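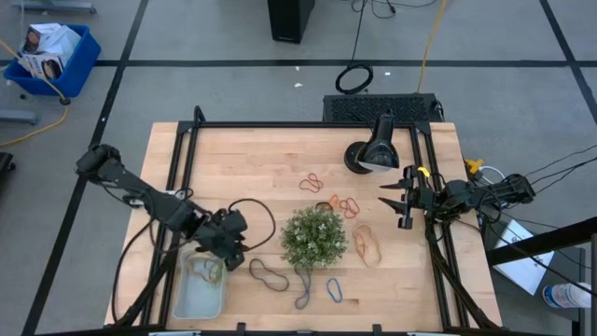
One respondent at the Grestport office objected to the wording of the questionnaire, writing that rubber bands are never put away at all, only moved from one part of the desk to another until somebody needs one. Similar remarks came from the Winport office, where several respondents left the line for "usual storage place" blank and wrote in the margin that there was none. The coding scheme was revised after the first round of returns to take account of this. Items without a stated storage place were given a class of their own, called "resident," and are treated separately in the remainder of this section.

4.2 Small items and fixed objects

The survey covered 60 desks and shared tables in the two offices. A total of 2432 small items were recorded, of which 515 were rubber bands. Paper clips, binder clips, adhesive tape, and pen caps made up most of the rest. An item was counted as small if it could be picked up between the thumb and one finger and had no cord. Items inside a closed drawer were left out. Items in an open tray, cup, or container were recorded as contained, whether or not the container was meant for that kind of item.

Fixed objects were recorded on a second sheet. The term is used here for things that stay on the surface when it is cleared, such as a lamp, a telephone, or a potted plant, artificial or live. They matter to the present study in two ways. They take up surface area, and they change how the area next to them is used. Respondents reported that they would wipe or sweep an open stretch of desk by hand but would go around a plant or a lamp base. Rubber bands and other light, flat items left close to such an object were more often classed as resident than the same items left on open surface.

The form of the object also plays a part. A lamp with a round base meets the tabletop along a clear edge, and items beside it can be seen from most sitting positions. A plant with spreading foliage covers more area from above than its pot takes up at desk height. A thin band lying under the leaves may be plain to a person bending down and hidden from a person standing. For this reason each surface was viewed twice, once from above and once at a low angle, and the two item lists were compared before a final list was entered. Differences between the lists were found mainly where foliage was present.
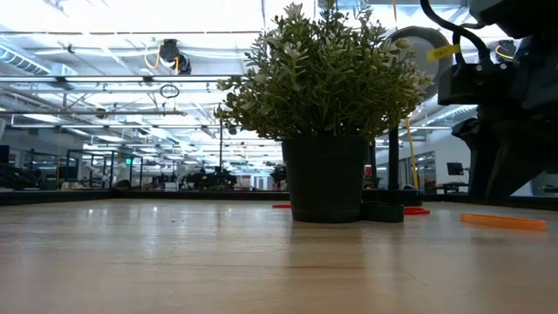 Figure 2. Tabletop with a potted artificial plant and small items near the base of the pot, low view.

Color was recorded but was not used in the main analysis. Red and orange items were easy to pick out against light wood from either view. Dark and gray bands gave more trouble on dark desks, and the lists for those surfaces were checked by a second recorder. Bands that had twisted over themselves were counted as one item. A tangle inside a container was separated and counted band by band, then returned.

Round objects called for a further rule. At a low angle a thick ring lying flat can be read as a roll of tape, a rubber ring, or a part from some other item, and the recorders did not always agree. Where agreement could not be reached, the object was entered as "ring, unspecified" and kept in the total for small items but out of the count of rubber bands. The same rule was applied to flat strips whose use was not known.

The sorting trays supplied for the second stage were of the Plikham pattern, with shallow open compartments. Placement of the trays was left to the respondents. Results for tray use, including those for surfaces with a plant, are given in Section 4.3.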